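Stillgelegte Bahnhöfe erfassen: Anleitung für Beiträge zum Streckenverzeichnis Brorkholm

Das Streckenverzeichnis Brorkholm dokumentiert ehemalige Bahnhöfe, Haltepunkte und Anschlussgleise. Die folgenden Hinweise richten sich an alle, die einen neuen Eintrag anlegen oder einen bestehenden ergänzen möchten. Derzeit umfasst das Verzeichnis 2.084 Einträge. 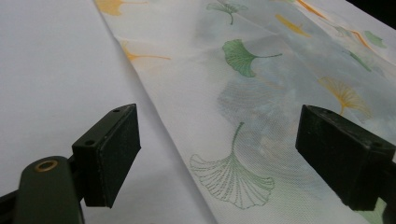
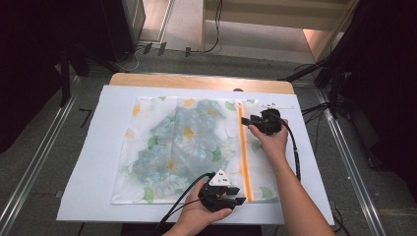 1. Quellen sichten
Vor der Ortsbegehung sind die vorhandenen Gleispläne und Kursbücher auszuwerten. Für die Strecke Zinum–Endell liegen Lagepläne im Archiv Ghasemi vor, Mappe 13. Abweichende Schreibweisen des Stationsnamens werden mit Quelle und Jahr notiert.

2. Lage bestimmen
Anzugeben sind Streckenkilometer, Höhenlage (Einschnitt, Damm oder geländegleich) und die Seite des Empfangsgebäudes in Richtung der aufsteigenden Kilometrierung. Bei Inselbahnsteigen ist der frühere Zugang zu beschreiben, sofern er sich belegen lässt.

3. Reste aufnehmen
Bahnsteigkanten, Rampen, Laderampen und Fundamente von Stellwerken werden getrennt erfasst. Grundstücke in Privatbesitz dürfen nur mit Zustimmung der Eigentümer betreten werden. Betriebene Gleisanlagen sind in keinem Fall zu betreten.

4. Güteranlagen beschreiben
Ladegleise und Werksanschlüsse erhalten jeweils einen eigenen Absatz. Ist der Verlauf eines Anschlusses nur aus Karten bekannt, wird der Vermerk „nach Karte“ gesetzt. Skizzen sind genordet und mit Maßstabsleiste einzureichen.

5. Eintrag einreichen
Der Kurztext umfasst mindestens 50 Wörter. Eröffnung, Einstellung des Personenverkehrs und Einstellung des Güterverkehrs sind getrennt zu datieren; fehlende Angaben bleiben offen. Jeder Eintrag wird von 2 Bearbeitern geprüft. Einsendungen, die bis zum 4. Oktober eingehen, erscheinen in der Ausgabe vom Januar.

Korrekturen zu veröffentlichten Einträgen werden unter Angabe der Eintragsnummer laufend entgegengenommen.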